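Mugs and Tabletops: Gallery

Campbell Studio Shop — February 2024

Liette Morin started this gallery for people who order from us by mail and can't come in to handle things. The catalog pages have the measurements and prices. These pages are for seeing the mugs and the table coverings in ordinary use, on our own tables, under our own lights. We have 39 entries up so far. Most are short. A few have only a note and no picture yet, and those will be filled in as we get to them.

Colors on a screen are never exact. If the shade matters to you, ask for a color card before you order. Cards are free and go out with the regular mail.

TABLE COVERINGS AND MUGS

Dark mat, white table

The charcoal mat is the one we get asked about most. It covers most of the tabletop and leaves a band of white showing, and people want to know if it looks too heavy in a small room. Jocelyn Dufour has used the same one since December and says it hides crumbs well and shows flour badly. She wipes it with a damp cloth and hangs it over a chair back. 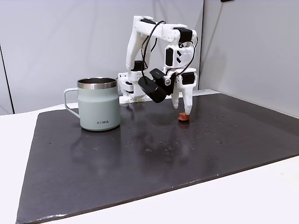 Sage green is the color we would pair with charcoal. We tried the cream mug first and it looked yellow under the ceiling light. The green one is pale enough to stand out from the mat, and the steel rim gives it a clean line at the top. The handle is a plain loop in the same green as the body. Walls and table were left as they are, gray and white, and we would keep the rest of the table quiet too. A small spot of red or orange goes well with it if you want one.

A note on size: the sage mug is an 18 ounce mug. It is wider than most people expect from the catalog, so check the shelf over your sink before buying a set. It won't fit most car cup holders because of the handle.

Cream mug, bare table

No picture yet. Satish Kamath has the cream sample at his house and will bring it back. He reports that it keeps coffee warm through a long phone call and that the lid from the older Drallska line does not fit it. We have had that question several times. The older lids are slightly narrower and will drop in if you push.

Glossy black board

The black board is a newer item and is sold by Voltgate, not by us, though we keep one in the shop so people can see it. It has a white border strip and a high shine. Gwion Griffiths likes it for serving and for photographs of small pieces. Zachary MacPherson doesn't like it at all and has asked for that to be written down — he says it shows every fingerprint.

Both of them are right. It reflects whatever light is in the room, and a ceiling fixture will leave a bright patch on it. Drops of water stand out on it as well. Dry it with a soft cloth and don't use anything gritty. The same mug still looks pale next to it, and from above you get a good view of the steel lining, plain and shiny all the way to the bottom.

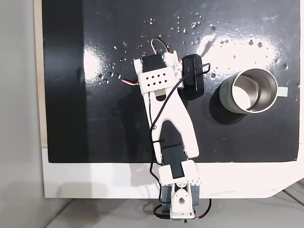 CARE NOTES

Wash the mugs by hand. The steel lining can take a dishwasher, but the colored outside will go dull over time, and the green shows it sooner than the cream. For coffee stains inside, use a spoonful of baking soda with warm water, leave it for 20 minutes, then rinse. Bleach will pit the steel.

The mugs do not go in the microwave or on a burner. Please tell anyone you give one to.

Mats should be stored flat or rolled, never folded. A fold line takes weeks to relax and on the charcoal it may not come out fully. Shake the mat first, then wipe. If something sticky dries on it, lay a wet cloth over the spot for a while before rubbing.

STILL TO COME

The Groltitz trays, in walnut and in ash. We have the samples and need a clear afternoon.

The long charcoal mat, 105 inches, on the big table in the back room. It takes two people to lay it straight.

Sage and cream mugs side by side, once the cream one comes home.

ORDERING AND QUESTIONS

Orders go through the catalog page. Put the color name in the note field even if you have already picked it from the list, as the list sometimes resets. Exchanges on unused mugs are fine if you have the box. Mats can be exchanged if they come back rolled.

Questions about a particular entry can go to Liette through the contact form. Give the entry title so she knows which one you mean.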